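New curtains at Liststead

The teal curtains ordered in May are up, and the hall looks better for them. 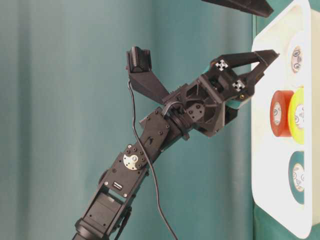
Grigore Matei chose the colour from a card of 28 and we think he got it right. The fabric came from Costache and hangs in soft folds, with enough weight to keep the afternoon sun off the desks. Please draw them by the cord and keep drinks well away.

The old beige pairs are free to anyone who can use them. There are 16, each 40 inches wide. Ring the Dristov office before Friday if you would like any.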